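Cadden opens leadership course for first-time supervisors in Clarkonport

CLARKONPORT, 7 March 2021 -- Workplace training firm Cadden will begin a new leadership course for first-time supervisors in April. The course, called Kırmızıgül, runs for 10 weeks and is open to people who have moved into a supervising role in the past year or expect to do so soon.

Kırmızıgül covers the parts of the job that new supervisors most often ask for help with: giving feedback, running a short meeting, sharing out work, handling a complaint and talking to a former teammate who now reports to them. Each week has one evening session and one task to be done at work before the next session.

Groups are limited to 20 people. Cadden will run two groups in April, one in person at its Clarkonport rooms and one online. Both follow the same material, and a person who misses a session in one group can make it up in the other.

The course was put together after Cadden surveyed 300 supervisors from its past training programs. Many said they had been promoted for being good at their trade and had been given little or no training in how to lead others. Conversations about lateness and poor work were the ones they put off longest. Two full weeks of the course are set aside for practising these, in pairs, using written situations taken from offices, warehouses, clinics and shops.

Participants will also be matched with a mentor, an experienced manager from outside their own organisation. They will meet five times during the course, by phone or in person. What is said in those meetings is not passed on to employers. Employers who pay for a place will get a record of attendance only.

Prolex, which employs supervisors at several sites in the Clarkonport area, is the first employer to book places. It has reserved 5 in the in-person group and will also supply two of the mentors.

There is no exam. Those who attend at least eight sessions and hand in a short written plan for their own team receive a certificate of completion. Cadden will hold a follow-up evening three months after the last session, at no extra charge, where people can bring the plan back and talk about which parts held up.

Enrolments are open now and close when the groups are full. Employers booking three or more places pay a reduced rate. Part payment is available for people paying their own way -- ask when enrolling. The in-person rooms have step-free access, and printed materials can be supplied in large type on request.

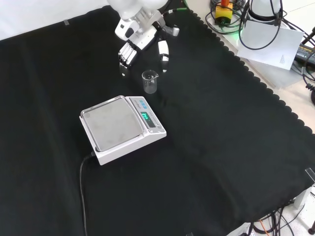
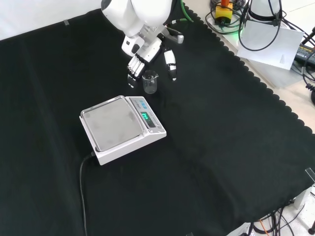 White robotic arm and hand over a tabletop, two views.

Enrolment forms and session times are available from the Cadden office in Clarkonport.

-- ends --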